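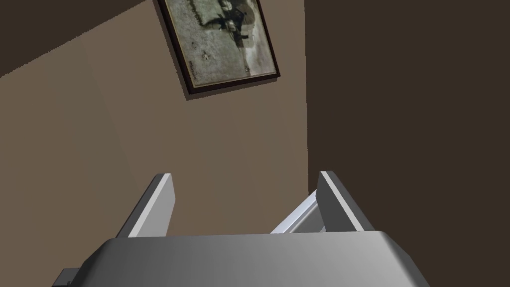
Fixing the stale handle pose

March 17, 2025

The grasp planner in Platetti has been aborting on handle approaches since we moved to the new renderer in February. I spent most of last week on it and the cause was dull enough to be worth writing down.

The symptom first. The arm would reach its pre-grasp pose, start the final straight-line move, and then stop with a tracking error a little short of the target. The log blamed the controller. Vinzenz Brunner had already raised the joint velocity limits once to make the message go away, which it did, for a day.

The controller was fine. It runs at 200 Hz and follows whatever target it is given. The target was moving. Our pose estimator takes the wrist view, segments the handle and fits a line to its long axis. Once the fingers are close they hide one end of the bar, the fit sees a shorter segment, and the centre of that segment slides towards the visible end. The old renderer hid this from us: its segmentation mask was drawn before occlusion was applied, so the estimator always got the whole handle. I would call that a bug in the old renderer, though we had been relying on it for a long time.

A pale grey handle next to pale grey fingers does not help either. On several runs the mask bled from one to the other and the fitted axis turned with it.

The changes are these. The estimator now masks out the gripper using forward kinematics before it looks at anything else. The fit keeps the axis direction and the handle length separate, and the length is frozen at the last pre-grasp estimate. Inside 40 mm of the target the planner stops accepting new poses altogether and finishes the move on the one it has. That last rule is crude. Sumaiya Bandara would prefer a proper filter with a covariance that grows as visibility drops, and she is probably right, but the crude rule is 30 lines and I can read it.

I also found that the wrist transform was being looked up at the time of processing instead of the time of rendering. The difference is 2 control ticks, small enough to miss when the arm is slow. It is fixed in the same branch.

Velocity limits are back to their old values. The aborts have stopped in the test set, with one exception where the approach starts almost parallel to the bar – the fit is badly conditioned there and I have not decided what to do about it. The branch is called handle-freeze and still needs a review from Rania Nseir before it is merged.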